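Hekow Review – Work & Machines

Home Features Shop Floor Letters Subscribe

Search the Review... Enter keyword Go

The Rules Behind the Grip

June 9, 2021

The handbook used at the Tillcombe site runs to 70 pages, and most of it has to do with what happens before anyone picks up a gripper. It covers whose home the work may be done in, what may be left out, and when a session has to stop. The part on moving objects is four pages long.

Tillcombe collects recordings of everyday handling, made by people holding a gripper in one hand, for robots that will later be trained on them. No common standard covers that kind of work. Factory safety rules deal with fences, speeds and emergency stops. A person in an apartment with a hand tool falls under none of them, so groups have been writing their own.

The Tillcombe rules took effect in February. They start with consent. Everyone who lives in the home signs, including those who plan to be out. Mail, medicine labels with a name on them and family photos go into another room. Walking aids and wheelchairs may stay where they are, but they may not be moved to make space.

Next comes the choice of objects. The handbook asks for a mix of shapes in every box: something tall, something that rolls, something with a hard corner. Glass is allowed if it is small and has a lid or stopper. Anything with a plug has to be out of the wall before the session starts, and stays out.

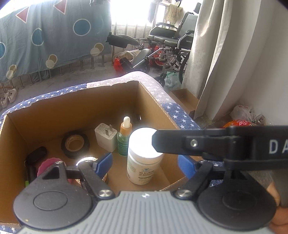

Glass should be left out altogether until a collector has a month of practice, according to one reader of the draft, who wrote that a rule about lids does nothing for a bottle dropped on tile. The point was taken up in part. New collectors now work with glass only over a blanket or a rug.

The next section deals with sorting. Items may be set down in front of the box or beside it, but they have to stand where the fingers can reach them from both sides. If one object leans on another, the collector leaves it that way. Real shelves are untidy – a robot that has only seen neat rows will do badly in a kitchen. 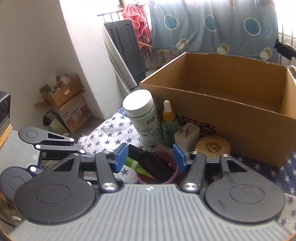

Ginting disagreed, and said in a written reply that leaning objects should be logged as a separate class, so that a failed grasp can be traced to its cause. Dondau has done this since its first sessions. Tillcombe left it optional, on the grounds that collectors already fill in too many forms.

Record keeping is the weakest part of the handbook. Of 1806 sessions logged under the new rules, 782 had no entry for the state of the fingertips, even though worn rubber changes how a grip behaves. The next version makes that a required field, and a session without it will not be accepted.

Related

Who Signs for a Shared Kitchen?
Dondau Opens Its Session Logs
When to Replace Rubber Fingertips
Letters: Hand Tools and Safety Rules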